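Filed under: Workshop, Mobile bases

The Prodow base came back to the bench in May with a pull to the left that the drive software couldn't trim out. It had done more than 3000 metres of corridor since the last service, most of it over carpet tile, and I'd been putting the job off.

I started with the suspension. Each arm pivots on a shouldered bolt, and the rear left one had backed out far enough to let the arm rock. I pulled all four, cleaned the threads and refitted them with medium threadlocker. The Pliten torque driver only goes down to 3 Nm, so that's what they got. Left overnight to cure.

The paperwork I had from the supplier was a brochure in Chinese, so I read the tables with a dictionary open. The parts sheet I was after is laid out the same way as this one, with the model in the first row and the product image under it. Check the variant name just below the header before ordering anything. I once bought hubs from Mac Suibhne for the wrong variant and paid the return freight.
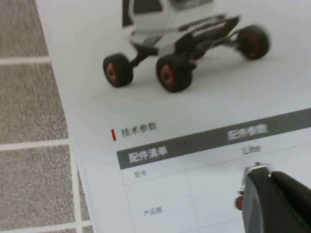 Wheel alignment and odometry

With the arms tight, I set toe using a straight edge across both tires on each side. The left pair was out by 31 minutes of arc. Shimmed it, then reran the calibration: straight out, turn on the spot, straight back, 30 laps at walking speed. Heading drift is now inside what the Prerkholm controller will correct without complaint.

Still to do — the connector on the rear right motor has a cracked latch and is held with a cable tie. A new housing is on order. I'll recheck the pivot bolts when it arrives.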